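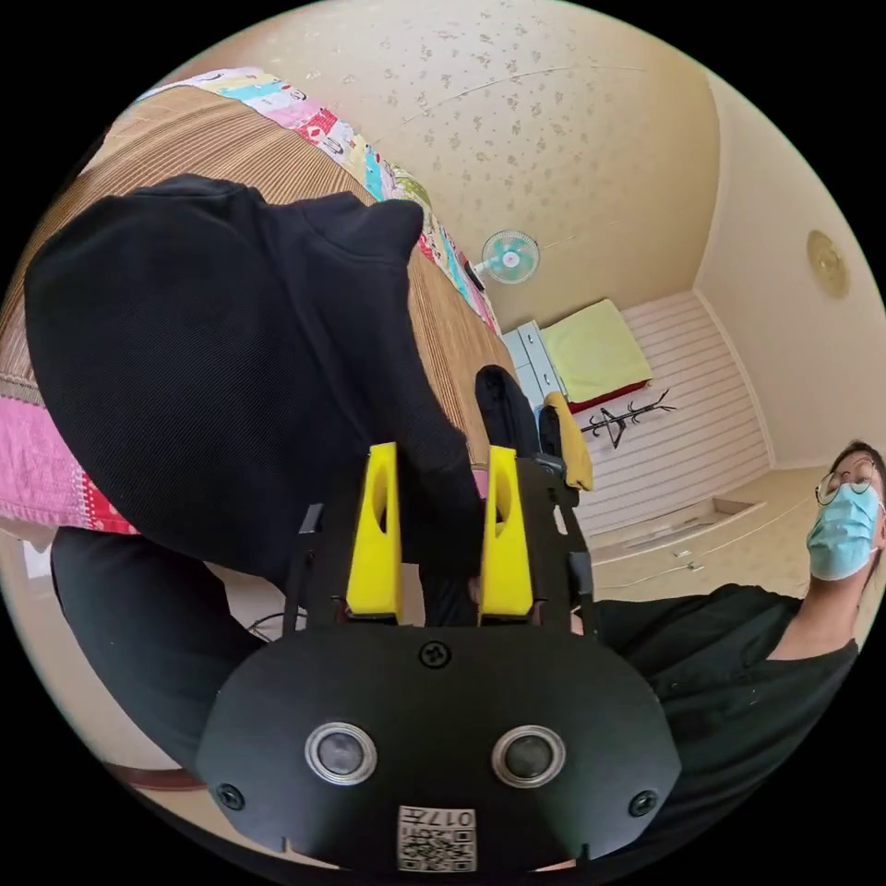 Ticket 330 - hand unit 017, left finger lags on close, then hard stop
Queue: Camport field hardware
Opened by: Ebere Oyewole
Assigned: Kamran Shojaei
Priority: was low, now high (see Negin's note)

Monday 9:40 - Ebere
Unit 017 acting up in the bedroom set, garment task. Left finger comes in late on close. Right one gets there first, pushes the cloth over, then left catches up with a jerk. Worse on thick stuff like the black hooded one, hardly shows on a thin tee. Restarted twice, same. Log attached, episode 57 is the worst.

9:55 - Kamran
Did you re-zero after the restart? Fingers fully open, nothing between them, wait for the beep.

10:05 - Ebere
Yes both times. Beep ok. Viewer says zero is good. Still lags.

10:20 - Kamran
Looked at 57. Width reading is flat for 4 frames at start of close and then jumps. Could be the encoder, could be the linkage sticking. Try closing slowly by hand, no cloth, cable unplugged. Feel for a catch.

10:50 - Ebere
Catch at halfway. Clear click. Not there on the spare unit.

11:10 - Negin Mohammadi
Jumping in, safety side. Ubaldo got his fingertip pinched at 10:30 on this same unit. He was pulling a sleeve out from between the fingers, left one let go of whatever was holding it and snapped shut. No broken skin, red mark, he's fine. Incident form is in. Raising priority. Please STOP using 017 until this is closed. And no freeing cloth by hand on any unit while the trigger is held - open fully first, then pull.

11:15 - Ebere
Stopped. Tagged and in the red bin. Continuing on the spare.

11:30 - Ubaldo Galli
For the record I did have the trigger half in. Didnt think it had any travel left, viewer said closed.

11:35 - Kamran
That fits. If the reading is stuck the viewer will say closed when it isn't. So don't trust the viewer for this either.

1:45 PM - Kamran
Unit at the bench. Took the finger off. Left pivot has lint packed in behind the washer, plus one long thread wound round the shaft. Also the link screw on that side was backed out nearly a full turn. Either could cause the catch, can't say which one did. Cleaned it, new washer, screw back in with thread lock (the blue one, NOT the red, red won't come out again).

2:30 PM - Kamran
Bench test: 133 open/close cycles with a folded towel. No catch by hand. Width trace smooth except one small blip early on, didn't repeat. Leaving thread lock overnight.

2:40 - Ainhoa Carretero
What about the data? Do we drop the whole morning?

2:50 - Kamran
Drop 57. Anything else with a flat stretch at start of close, flag it and I'll look. Episodes where width tracks the finger ok are usable. Pls don't delete raw files, Woretura want to see the trace for the washer claim.

3:10 - Ainhoa
Flagging now. Script only catches flats longer than 3 frames, will lower it.

Tuesday 8:50 - Kamran
Retest ok. Screw hasn't moved. Unit goes back to Ebere for thin garments first, then the hooded one. If it clicks at all, tag it and send it back, dont restart.

Still open:
- check link screw on the other units (Ubaldo)
- add lint check at the pivots to the start of shift sheet (Negin)
- lower flat threshold, rerun on Monday's files (Ainhoa)
- washer claim with Woretura (Kamran)

Status: monitoring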